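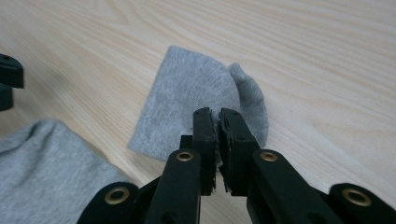
Fig. 4 — Grey fabric between the two fingertip pads

4. Preparing the fabric cover

The Julix desk comes with one fabric cover for the under-shelf. Please wash it before the first use, in cold water and with a colour-safe soap. Do not put it in the dryer.

4.1 Lay the cover on a clean floor with the seam side up.
4.2 Smooth the cloth from the centre to the outside with your flat hand.
4.3 Fold the long edge two times, until it reaches the printed line.
4.4 Press the fold with an iron on low heat.

Note: The cover is cut 47 mm longer than the shelf. This is correct — the extra cloth goes under the rail.

Caution: Keep pins and scissors away from small children.

4.5 Put the cover to one side and continue with the desktop.

5. Cleaning and placing the desktop

5.1 Choose a level place, at least 600 mm from a heater.
5.2 Wipe the surface along the grain with a damp cloth, then with a dry one.
5.3 Check that all fasteners are tight. Turn them by hand only. 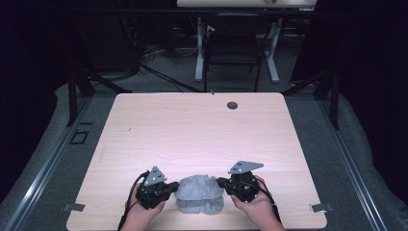 6. Care during the year

Every December, remove the cover and wash it again as in section 4. Small marks on the desktop can be treated with Prelleck oil. Use a few drops, wait one night, and wipe.

Caution: Never use bleach or a rough sponge. The colour will not come back.

For a replacement cover, write to Wendell Quintanilla at our Plikelham service centre and give the order code 609. Orders received before Friday noon are sent the same day.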